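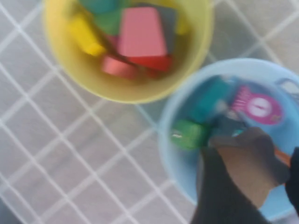
Support > Gripper Trials > FAQ

Gripper Trial Program: Frequently Asked Questions
October | Prepared by Dulce Bermúdez, Drostside
Reading time: 3 minutes

What is the purpose of the trial program?
The program allows customers to test a gripper on their own arm before placing an order. Drostside currently lends the Plekari two-finger gripper and the Lubis soft-pad gripper.

Which objects should be used for testing?
Customers should begin with small toy blocks in plastic bowls. Blocks that lean on one another are harder to grasp than blocks set apart on a flat surface, and the wall of a bowl limits the angles from which the fingers can approach. Parts from the customer's own line may be added after the first day.

Is a wrist camera required?
A wrist camera is strongly recommended. Images may blur while the arm is moving. For grasp planning, please pause the arm before each image is taken.

Can both grippers be run from the same controller?
Yes. The Havside controller stores a separate profile for each gripper. Load the correct profile after every change, and confirm the finger travel at low speed.

How many grasps are needed for a fair comparison?
We ask for 70 grasps per gripper, using the same objects and the same arm speed. Failed grasps must be recorded along with successful ones. A block that is lifted and then dropped counts as failed.

When should finger pads be replaced?
Pads are rated for 4,000 cycles. Pads that press against the bottom or rim of a container may wear sooner and should be inspected daily.

How long may equipment be kept?
The loan period is three weeks. Extension requests should be sent to Tirta Osman, Trial Equipment Desk, before the period ends. Returns are received on Monday mornings only.

Who pays for damage?
Normal pad wear is covered. Bent fingers and damaged cables are charged at the listed repair rate.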